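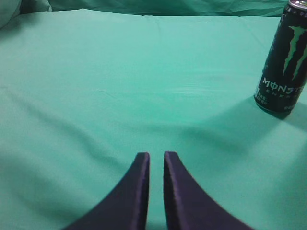 Cleltine Opens Doors to Its Can Collection With a Season of Tabletop Displays in Mindville

MINDVILLE, Sep 10, 2026 - Cleltine, the small packaging museum on the upper floor of the old Baklow building, is delighted to invite neighbors, families and anyone who has ever held on to a drink can simply for liking the look of it to its new season of tabletop displays, open now and running through the end of November.

The season is called Tall and Slim, and it is given over to the energy drink can, a shape that most of us pass every day in the cooler at the gas station and seldom stop to look at. Visitors who know Cleltine for its older bottles and tins (the building itself dates from 1888, and the collection has always leaned toward that end of things) may be a little surprised to find Monster Energy getting a table of its own. We were a little surprised ourselves, and then we set the cans out on green cloth and spent most of an afternoon moving them back and forth, and we hope you will enjoy them just as much as we did. 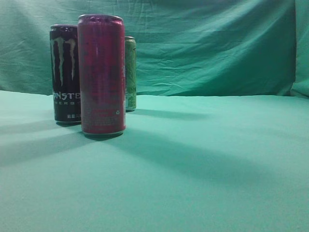 Black, magenta-red and light green cans on the mint-green tabletop, with the draped backdrop behind.

The cloth deserves a word of thanks. It comes from Hrytsenko, the fabric store down the street, which has been generous to us over many seasons and which let us carry home more than 2 bolts before we settled on a green we could all live with. A soft, matte color does a great deal for a shiny can. The black looks deeper on it, the reds come forward, and the silver rims get a chance to be noticed, as do the shadows the cans throw across the table late in the day.

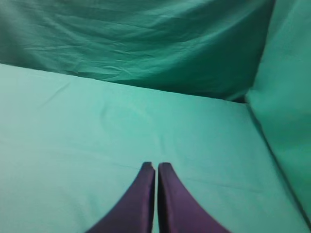

We have kept the displays low and simple so that children can see them comfortably, and the labels are written in large type with plenty of room between the lines. There is a bench along the window for anyone who would like to sit a while, and a drawing corner where visitors of any age can design a can of their own on paper. The best of these will go up on the stairway wall, although we have a habit of deciding that they are all the best and running out of wall.

Cleltine is open Wednesday through Sunday, and admission is $2 for adults and free for children. Groups and school classes are very welcome and are asked to call ahead so that we can put out extra chairs. Parking is available behind the Baklow building, and the elevator is to the left of the main entrance.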